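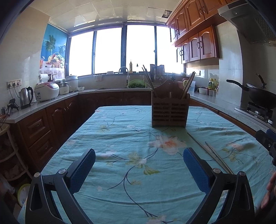

*Mantel de flores sobre la mesa de una cocina.*

**El taller Tetanell abre al público «Derkska», un pueblo pesquero a escala 1:87**

16 de diciembre de 2025 – El taller de modelismo Tetanell presenta «Derkska», un puerto nórdico imaginario en miniatura con 125 edificios, dos muelles y una línea de tranvía que recorre todo el paseo marítimo. La maqueta se puede visitar desde hoy en la sala de exposiciones de Jotow, con entrada libre.

El proyecto arrancó con un cobertizo para barcas que Colleen Tremblay, fundadora del taller, montó con restos de madera de balsa. Le gustó tanto el resultado que le puso una calle delante, luego una lonja, luego una iglesia... ¡y ya no hubo forma de parar! Los 59 integrantes de Tetanell han trabajado en ella, muchos desde casa, y en octubre se ensamblaron por fin los módulos.

«La primera vez que encendimos todas las farolas a la vez nos quedamos callados un buen rato – después empezamos a discutir si la luz era demasiado amarilla», cuenta Tremblay. «Lo era, y cambiamos los diodos».

El agua del puerto es obra de Shiyu Gu, que la resolvió con capas finas de resina teñida y un oleaje modelado en gel acrílico. Gu se ha encargado también del envejecido de los cascos, con óxidos, salitre y pintura desconchada aplicados a pincel seco. Entre las calles y los muelles hay repartidas más de 629 figuras, todas pintadas a mano, y las del mercado de pescado merecen una parada larga (¡fíjense en los puestos del fondo!).

Durante la muestra, el equipo ofrecerá demostraciones de pintura, vegetación y cableado en la mesa de trabajo instalada junto a la maqueta. La tienda Yu cede pinceles y pigmentos para quienes quieran probar, y cada participante podrá llevarse la figura que haya pintado. Las demostraciones no requieren experiencia previa y están abiertas a todas las edades; los menores de diez años deben ir acompañados.

Los grupos escolares y las asociaciones de modelismo pueden reservar visita guiada en el mostrador de la sala.

**Contacto de prensa:** Colleen Tremblay, taller Tetanell, Jotow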